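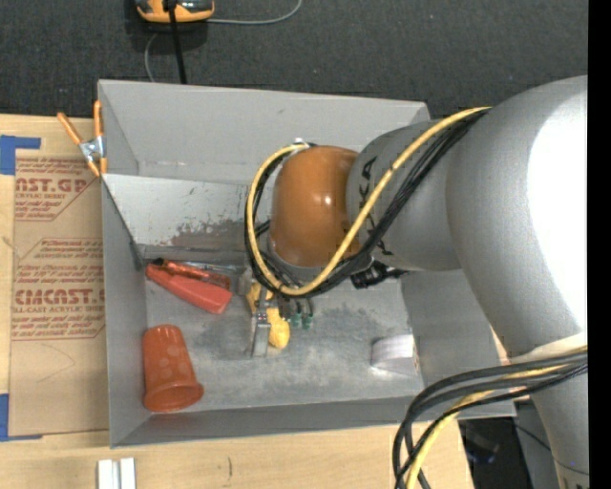 Attachment 1: the grey metal bin on the table, yellow pieces inside

Ticket: Cloudy patches on the floor of a sheet-metal bin
Opened by: Nabila Oei
Status: Closed
Date: December 17, 2019

Nabila Oei wrote:
Hello all, and sorry to bother you so close to the holidays. We bought five of the large grey bins from Bolach and I'm very fond of them, but the floor of this one has gone cloudy in places, with pale scuffs as well. I've wiped it with a damp cloth and then with washing-up liquid, and it looked lovely for an hour or so before the patches came back. Is it dirt, or is the metal going? I'd hate to put anything on it that makes matters worse.

Dénes Kun replied:
Hello Nabila, no bother at all, and thank you for the picture. Could you run a fingernail over one of the darker patches and tell me whether you feel an edge? Then wipe it hard with a dry white cloth and see what comes off. Please leave scouring pads alone for now – they'll dull the rest of the floor and you'll only have a bigger patch to look at.

Nabila Oei replied:
Done, over a cup of tea. There's no edge that I can feel, and the cloth came away with a faint grey smear, a bit greasy. The pale marks didn't budge. Irfan Liew had a go too, with stronger arms than mine, and got the same.

Dénes Kun replied:
That sounds like a film of soap and old grease on top, and ordinary wear underneath. Put 5 ml of washing-up liquid in 500 ml of warm water, wash the floor, rinse it twice with plain water and dry it straight away with a towel. The scuffs will stay, I'm afraid, but they won't do the bin any harm.

Nabila Oei replied:
Much better! I'd never rinsed it properly, if I'm truthful. There's still a shadow in one corner, and I can live with that. Please close this, and many thanks – I'll do the other four after lunch.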